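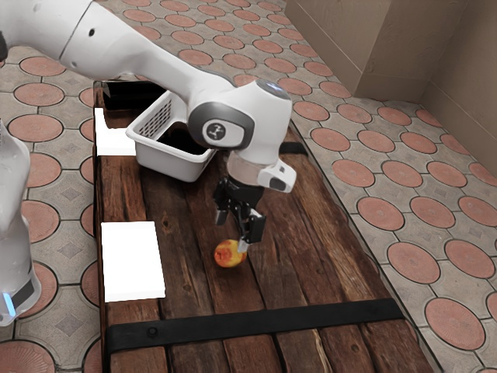
## Chapter 13: Automation and the Reorganisation of Work

In 2015 the fruit packer Fullell employed 40 people on its grading floor. Three years later it employed the same number, yet few of them held the job they had been hired to do. Hand sorting had largely given way to supervising cells, clearing faults and checking quality, and the award under which staff were paid had no classification for these tasks.

This chapter examines how automation alters the content of work, even where the size of the workforce is unchanged. It draws on the Jellano study, which surveyed 397 employees at packing and warehousing sites, and considers three questions:

- How are tasks divided between workers and machines?
- Who bears the cost of retraining?
- What duty does an employer have to consult before equipment is installed?

Section 13.1 defines the terms used throughout, including *task*, *job* and *occupation* – words often treated as interchangeable in public debate. Students should read it before attempting the Fullell case study.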